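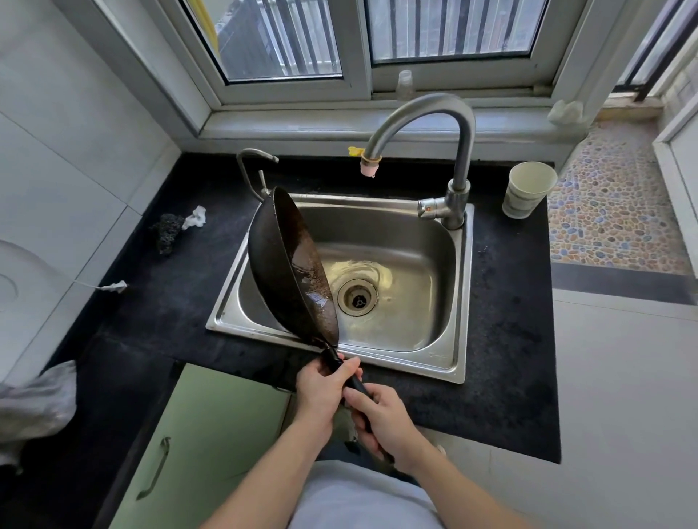 A well-used wok held over a kitchen sink.

Wernusmont chamber orchestra to open its season with a concerto for double bass

Sep 17, 2019
14 shares | 2 comments

The Wonemen chamber orchestra starts its new season in Wernusmont next week with a program that puts the double bass right at the front of the stage, and what a good way to begin! The instrument spends most of its life holding up everybody else from the back row. For one evening it gets 24 minutes of the spotlight, an orchestra to argue with and a long solo passage with no accompaniment at all.

The concerto is a new piece, commissioned by the orchestra together with the Vonov music publishing house, and this will be its first performance anywhere. It is in three movements played without a break. The first is quick and restless, with the soloist bouncing between plucked notes and short, gruff strokes of the bow. The slow movement climbs up into the instrument's highest register, where it sounds a little like a cello with a cold (a compliment – it is a lovely, husky sound), and the finale is a dance in seven that never quite lets your foot settle.

The rest of the evening has been chosen with care. Before the concerto comes a suite of dances for strings, and after intermission the full group of winds and horns joins in for a classical symphony that the orchestra last played in its second season. The musicians stand to play, as they always have, apart from the cellos, and they work without a conductor. It makes for terrific watching, especially in the fast music, when you can see a phrase being handed across the stage with a nod or a raised eyebrow.

The concert takes place in the Šimkus Hall, which reopened in the spring with new seating and a rebuilt stage floor. The hall now holds 1,058 people, and the balcony is well worth asking for. Lower strings used to get a bit lost in there. At the spring concerts they came through warm and clear all the way to the back row, so a bass concerto seems like just the thing to try next.

Interest has been strong. Around 3,000 subscription tickets have been sold across the whole season, the orchestra's best figure so far, and there are still single seats left for the opening night in most parts of the hall. Students pay $10 at the door with a valid card.

An open rehearsal will be held on the morning of the concert, free of charge, with no booking needed. Bass players of any age are invited to bring their instruments and stay on afterward for a short workshop on the stage, led by the soloist. Stands are provided, but please bring your own stool.

The program will be repeated once, the following evening, also in the Šimkus Hall. A recording of the concerto is planned for later in the season.

Back to top
© 2019 Wernusmont arts news | Contact the newsroom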